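Ticket 1405: Order total wrong on gold sovereigns

Opened Mon 7 March by Uzma Abbasi. Status: closed

Customer ordered 17 sovereigns from the Nolden shop page. The basket showed the premium over spot as £603 in all, but the emailed invoice had £169 added as a separate line.
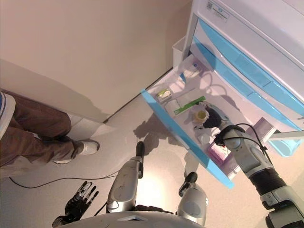

Kjell Vik: Same thing on my order last night, only with silver bars. The basket price was right until I picked insured post, then the invoice came out higher.

Uzma Abbasi: Thanks, that helps. Insured post is being charged per coin instead of per parcel. Passed to Edvin.

Edvin Strömberg: Postage rule corrected in Clirico. Both invoices reissued at the basket price. Metal price stays as locked when the order was placed.

Kjell Vik: New invoice received, total matches.

Closed. Refund of card overpayment sent, allow three working days.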